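Imprimir esta página | Enviar por e-mail

Dicas de oficina: cuidar da pinça de mão para tecidos

Por Kimutai Khaemba

Quarta-feira, 24 de abril de 2019

Na nossa oficina trabalhamos com pinças de mão do modelo Gusier, com dois dedos, uma câmara montada por cima e um gatilho no punho. Usamos estas pinças sobretudo para pegar, puxar e dobrar panos, toalhas e roupa, e as gravações servem depois para o braço da célula Arnusora, que tem os mesmos dedos. Quando a pinça de mão tem uma folga, o braço aprende com a folga. Por isso a manutenção é a mesma para os dois, mas aqui escrevo só sobre a pinça de mão.

O português não é a minha primeira língua e peço que me corrijam os termos. A Halima Mrema já corrigiu os nomes das peças e o resto ficou como eu o escrevi.

O que ter na bancada

Uma chave sextavada pequena, um pano de microfibra que não tenha tocado em óleo, cotonetes, um pincel macio, álcool isopropílico, lubrificante seco, uma pinça fina de relojoeiro e uma lanterna. Para guardar as peças durante a desmontagem uso uma forma de queques, com um buraco para cada articulação. Custa pouco e fica anotada a ordem sem ser preciso escrever nada.

Não use lubrificante em spray directamente sobre a pinça. A névoa chega à lente e às almofadas, e depois o tecido fica com uma marca que a lavagem não tira. Ponha uma gota na ponta de um palito e leve o palito ao pino.

Antes de começar o turno

Abra e feche o gatilho dez vezes, devagar, com a pinça perto do ouvido. Um estalido no fim do curso vem quase sempre do batente. Um ruído de areia vem dos pinos.

Feche os dedos sem pano nenhum e olhe contra a luz. As duas almofadas devem tocar-se primeiro na ponta e depois ao longo da face. Se há luz na ponta e contacto em baixo, os dedos estão abertos de mais e o pano fino vai escapar. Uma folha de papel de seda serve de prova: feche os dedos na folha e puxe com a outra mão. Deve resistir e depois rasgar, ou sair com esforço.

Veja também se os parafusos do suporte da câmara estão firmes. Eu faço um risco de tinta branca que passa da cabeça do parafuso para o suporte. Se o risco deixou de ser direito, o parafuso rodou, e a calibração da véspera já não serve.

Cotão: o inimigo de todos os dias

As toalhas são as piores. O pêlo entra entre as barras interiores e enrola-se no pino, e no princípio não se nota nada. Passados alguns dias o dedo começa a voltar mais devagar de um lado. Muita gente pensa então que a mola está cansada e encomenda uma mola nova - eu também fiz isto, duas vezes, e as duas molas estão ainda na gaveta.

Para tirar o cotão, abra os dedos ao máximo e prenda o gatilho com um elástico. Passe o pincel de cima para baixo, com a pinça virada para o chão. O que ficar enrolado no pino tira-se com a pinça de relojoeiro, puxando o fio no sentido em que entrou. Não corte com lâmina. A lâmina risca o pino, e o risco apanha o fio seguinte.

Não sopre com ar comprimido para dentro do mecanismo. O ar empurra o cotão para trás das articulações, onde só se chega com desmontagem completa.

Almofadas

As almofadas gastam-se em primeiro lugar na ponta. Limpe-as no fim do turno com o pano húmido de água morna, sem detergente. O álcool fica para os casos de gordura e usa-se pouco, com um cotonete, e depois espera-se que seque antes de tocar num pano.

Nós mudamos as almofadas aos 2.000 fechos quando o trabalho é com toalhas, e aos 3.000 quando é com tecidos lisos. São valores da nossa oficina, com os nossos panos, e cada um deve fazer o seu registo. O contador do punho dá o número no visor se carregar duas vezes no botão lateral.

Troque sempre as duas no mesmo dia. Uma almofada nova e uma usada puxam o tecido para um lado, e a dobra sai torta. A cor não tem importância para a força - temos almofadas de tons diferentes na mesma pinça e trabalham bem, desde que tenham a mesma idade e a mesma espessura.

Para colar uma almofada nova:

1. Retire a velha a partir de baixo, levantando com a unha e nunca com chave de fendas.
2. Limpe a face do dedo com álcool e deixe secar.
3. Apoie a almofada em baixo e desça o dedo polegar até à ponta, sem esticar.
4. Feche a pinça com um cartão dobrado no meio e deixe assim durante a noite.

O passo 4 é o que as pessoas saltam. Se a almofada descola na primeira manhã, já se sabe porquê.

Pinos e articulações

As articulações trabalham aos pares, uma exterior e uma interior de cada lado. Verifique o par da esquerda e depois o da direita e compare. A folga de um lado só é pior do que uma folga pequena e igual dos dois lados.

Segure o braço largo com dois dedos e empurre o dedo da pinça para a frente e para trás, no sentido em que ele não devia mexer. Se mexe, o pino tem desgaste ou a anilha saiu do lugar. Na última revisão geral, em setembro, encontrei uma anilha montada ao contrário que devia estar assim desde a fábrica, e a pinça tinha trabalhado todo esse tempo sem queixa.

O lubrificante seco da marca Melto é o que temos usado. Uma gota por pino, abrir e fechar muitas vezes, limpar o excesso. Se depois da limpeza ainda sai uma mancha escura no pano branco, repita até o pano ficar limpo. Só então a pinça pode voltar à roupa.

As aberturas triangulares dos braços exteriores também juntam pó. Não afecta o movimento, mas o pó cai mais tarde sobre a peça que se está a dobrar. Um cotonete resolve.

Mola e gatilho

A mola do gatilho é a referência Rampersad 138. A referência 349 parece igual e entra no mesmo sítio, mas é mais dura e cansa a mão ao fim de meia hora. Peça ao fornecedor que escreva a referência no saco, porque sem o saco só se distinguem com a balança.

O cabo deve ter uma folga pequena com o gatilho solto. Se está esticado, os dedos não abrem até ao fim. Rode o afinador um quarto de volta, experimente, e só depois mais um quarto. Quem roda uma volta inteira perde o ponto e tem de começar de novo.

Lente e posição da câmara

A lente limpa-se com o pano de microfibra seco e um movimento em círculo. Tire primeiro os grãos com o pincel. Temos um pano só para a lente, fechado num saco, e outro para o resto.

A câmara deve ver os dois dedos, da ponta às articulações, e com os dedos abertos deve ficar à vista a face interior das duas almofadas. Se um lado aparece mais do que o outro, desaperte o suporte, centre e volte a apertar em cruz. Faça a prova com panos difíceis. Eu escolho tecidos vermelhos, um de toalha com desenho branco e outro liso e brilhante, com luz forte de um lado, e ponho atenção em três coisas: se o branco iluminado ainda deixa ver o desenho, se os dedos escuros se separam bem de um fundo preto, e se as letras no tecido ficam nítidas com a mão em movimento. Um pouco de arrasto nas letras é normal à mão. Com a mão apoiada na mesa não deve haver. 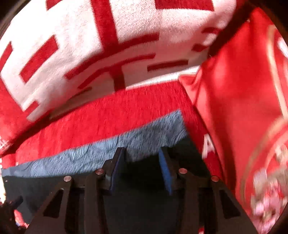

Ajuste da luz

Se o branco perde o desenho, baixe a exposição um ponto e repita. Se com isto os dedos desaparecem no preto, deixe a exposição como estava e mude o candeeiro de lugar. Uma cortina fina na janela ajuda mais do que qualquer menu. Anote a posição da luz na mesma folha onde anota os fechos.

Os panos acetinados dão reflexos que andam com a pinça. Incline a lâmpada e não o pano.

Depois de uma queda

A pinça cai, mais cedo ou mais tarde. Não continue o trabalho só porque ela ainda fecha. Faça a prova da luz entre as almofadas, a prova da folga e a do risco branco nos parafusos. Uma queda sobre a ponta costuma dobrar a barra interior de um lado, e isto vê-se pondo a pinça deitada numa superfície plana: um dedo toca e o outro não.

Barra dobrada não se endireita. Eu endireitei uma com o torno e ela partiu na mesma semana, com uma toalha presa nos dedos. Troque as duas barras, monte os pinos com a mão e aperte no fim, com os dedos fechados.

Guardar

Guarde a pinça com os dedos abertos e a lente tapada. Se fica fechada durante o fim-de-semana, as almofadas colam uma à outra e ganham uma marca no meio. Não a pendure pelo cabo do gatilho.

Em caixa fechada convém um saquinho de sílica, sobretudo na época das chuvas. Mude-o quando mudar as almofadas.

Se tem outra maneira de tirar o cotão dos pinos interiores sem desmontar, escreva à Halima, que junta as respostas e actualiza a folha da bancada.

Imprimir esta página | Enviar por e-mail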